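Lollthorpe District Hospital
Operating Room Users Group
Minutes of the meeting held June 14, 2018, Conneely Room

Share 29 | Comments 3

Chair: Ita Ó Briain. Apologies were taken as circulated.

1. Minutes of the previous meeting
Accepted with one correction. Under item 4, "suture stock" should read "suture and mesh stock."

2. Matters arising
The request for a second label printer at the Bostness site remains with purchasing. No date given. Carried forward.

3. Absorbable suture inventory
The stock check covered both sites. Lollthorpe holds 961 boxes and Bostness holds 223. The Lollthorpe figure includes boxes moved from the old day unit, which had not been entered in the Mernemia stock system at the time of the move. These have now been entered.

29 boxes were past their expiration date and have been withdrawn. All were short lengths on small needles, stored on the lower shelf of cabinet C. The group noted that the rotation rule (oldest to the front) is written on the door of cabinets A and B but not on C. A label will be added.

Three gauges account for most of the use at Lollthorpe. The remaining gauges are ordered by named request and tend to stay on the shelf. It was proposed that any line with no withdrawals in 12 months be reduced to a single box per site. 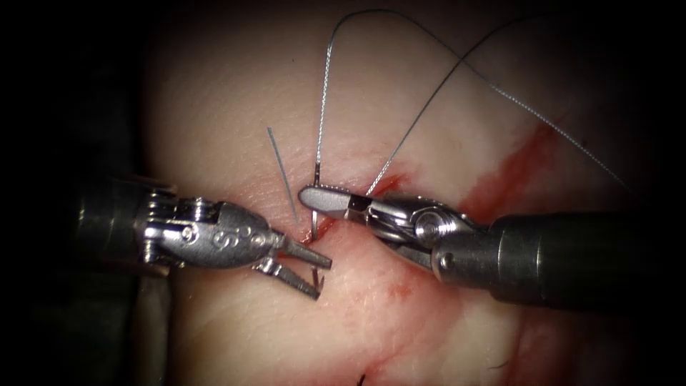

Ita Ó Briain replied that a single box was too low for the finer gauges, as one long case could use most of it and the transfer van to Bostness runs only twice a day. She asked for a minimum of two boxes at Lollthorpe and three at Bostness. Agreed. The 12-month rule will apply to the other lines as proposed.

4. Stock codes
Code 991 is still in use for two different items: a braided absorbable suture and a skin closure strip. Orders placed under this code have been filled with the wrong item on four occasions. The strip will be given a new code. Until the change is made, staff ordering either item are to write the full product name in the notes field.

5. Count sheets
The revised needle count sheet was tabled. The column for packets opened has been moved to the left of the column for needles returned. The signature line now appears on both pages. One comment was received on the type size, which will be raised by one point. The sheet was approved subject to that change. Old pads are to be recycled and not used up.

6. Storage temperature
Readings for the Lollthorpe store were within limits for the whole period. The Bostness log has a gap of two days following a battery failure in the recorder. The battery has been replaced. A spare will be kept in the recorder case.

7. Any other business
The key to cabinet B sticks. Reported to facilities.

Actions
Label for cabinet C: stores.
New code for closure strip: stores, with purchasing.
Type size on count sheet: print room.
Revised minimum levels to be entered in Mernemia: I. Ó Briain.

Next meeting: September, date to be circulated.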